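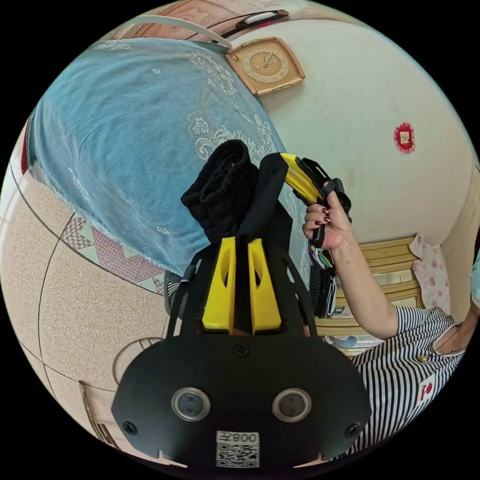 5.3 Handling Folded Garments with the Hand-Held Grippers

This section applies to paired use of the Harkonik gripper in a furnished room. Read Section 4 before starting.

1. Check that each label matches the entry on the session sheet. Do not swap units during a session.

2. Keep finished stacks at one side of the bed, with dark garments apart from colored ones. Leave the work area in front of the stacks clear.
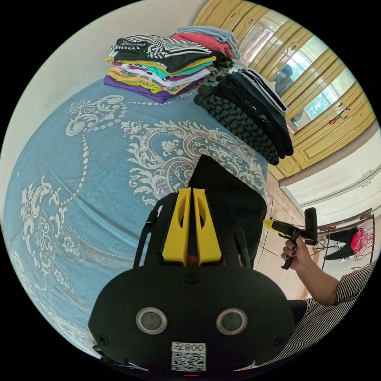

3. Close the fingers on the full thickness of the fold. Lift straight up, then move toward the stack.

CAUTION: Keep loose hair, cords and jewelry away from the fingers. Release the trigger before reaching in with a bare hand.

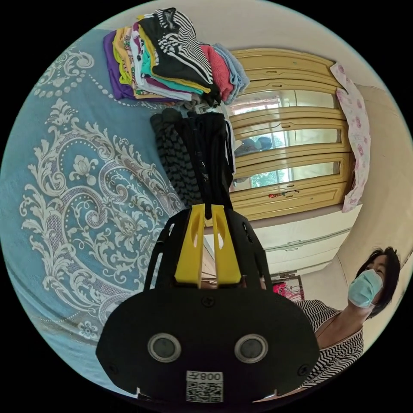
4. Spread large items flat on the bedspread before making the first fold. If the cloth bunches, open the fingers and start the item again.

NOTE: Limit each session to 60 minutes. Rest for 4 minutes after every 11 garments.

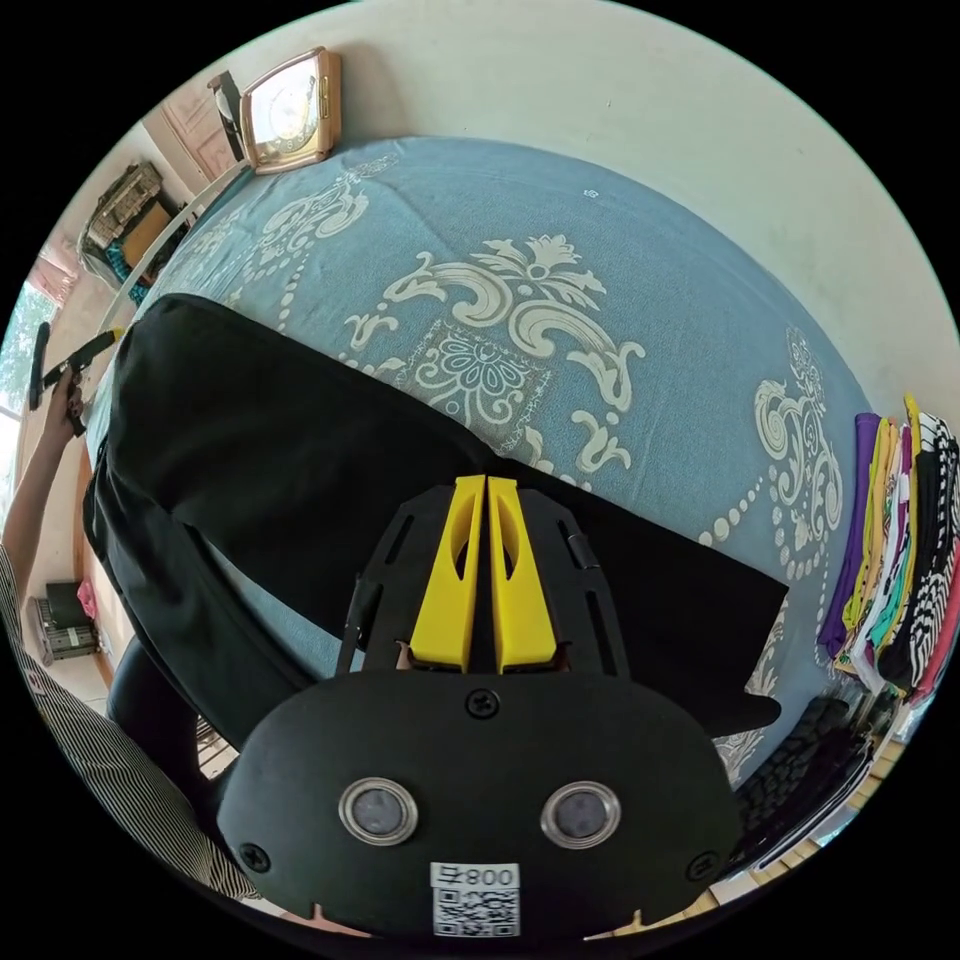
5. Set both units down with the fingers open and sign the session sheet.

Report damaged fingers or loose screws to Sheila Sowerby at Idstead. Do not tighten housing screws on site.

Revised 22/02/2020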